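Bedding Notes: Thread Count, Wash Temperature and Pilling

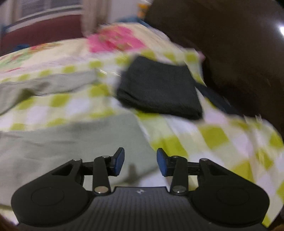
Why do some sheets pill within a few months when others last for years?
Pilling starts with short fibers. When a yarn is spun from short lengths of cotton, or from a cotton and polyester blend, the loose ends work their way to the surface under friction and tangle into small balls. In pure cotton the balls tend to break off in the wash. In a blend the polyester anchors them, and they stay.

Thread count has little to do with it. The figure on the package is the number of lengthwise and crosswise threads in one square inch of fabric, and it can be raised by counting each strand of a multi-ply yarn separately. A sheet sold at a very high count may be woven from thin, weak plies that shed fiber faster than a plain single-ply percale. Readers comparing two packages should look first for fiber length (long-staple or extra-long-staple) and ply, then for weave, and only then for count.

Percale is a one-over, one-under weave. It feels crisp, passes air well and resists pilling because no thread stays on the surface for long. Sateen floats several threads over one, which gives the smooth face and also exposes more yarn to rubbing. Flannel is brushed on purpose to raise the fibers, so some pilling is part of the product. Jersey is a knit and follows different rules; it will stretch at the corners before it wears through.

The Girkport laundry has kept a log of the sheets it processes for the Zanavlow guesthouses. The current log covers 136 sheets, all flat, all double size. Each sheet is pulled from rotation when pilling is visible at arm's length under the folding table lamp or when the fabric can be torn by hand along the hem. Of the sheets retired so far, 70 were blends and 30 were pure cotton. The two groups did not start out equal in number, so the totals should not be read as a failure rate. The position of the wear was more useful. On most of the retired sheets it lay in a band at shoulder height and another at the heels, with the rest of the cloth in fair condition.

Wash temperature was changed in November. Before then everything went through on hot. Colored and patterned sheets now go through on warm, and white sheets stay on hot. Fading complaints have dropped. The effect on pilling is not yet clear, and the log will need to run through at least another winter before the two settings can be compared.

Drying appears to matter more than washing. An overdried sheet is brittle, and the tumbling that continues after the moisture is gone does nothing except rub cloth against cloth. The lint screen is a fair indicator: a thick gray mat after a single load of sheets means the cycle is too long. Stopping the dryer while the hems are still slightly damp and finishing on a line or rack cuts the lint considerably. The load should also be kept free of towels. Terry loops are abrasive, and towels dry more slowly than sheets, which forces the longer cycle.

Fabric softener is a mixed case. It lubricates the fibers and reduces friction at first, but the residue builds up, holds body oil and makes the cloth harder to rinse clean. Burenley, the mill that wove the percale in the log, advises against it on the care label. Half the usual measure of detergent is enough for sheets in soft water.

Pills that have already formed can be removed with a fabric shaver. Lay the sheet flat on a hard surface, pull it taut and use light passes. This improves the feel but also thins the yarn — a sheet that needs shaving twice is close to the end of its useful life and is better cut down for pillowcases or dust covers. The outer edges, where the wear is least, give the best cloth.

The Gagnon mending guide has a pattern for turning a worn flat sheet sides to middle with a single flat-felled seam. Copies can be ordered by mail under stock number 2371.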